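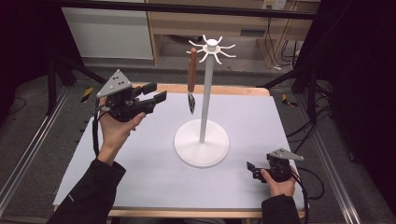 Course Notes > Robot Learning > Week 5
Monday, July 6, 2026
By Parvathi Poojary

Learning from hand-held grippers

Today's reading is the Pevano study on hanging utensils. A person does the task with a gripper in each hand, and a policy is trained on the recordings. No robot is needed until testing.

The authors collected 3,237 demonstrations and kept 2,135 after filtering. Most rejects were tracking losses — a marker hidden behind a wrist, usually.

Main result: a policy trained on 2,000 demonstrations hung the fork in 90 percent of trials. Results fell when the stand was moved to positions missing from the training set.

Note that actions are stored as relative gripper poses. Review the January notes on frames if this is unclear.

For Thursday, read section 4 and write one paragraph on the filtering rule. Send it to Caroline Mbwambo.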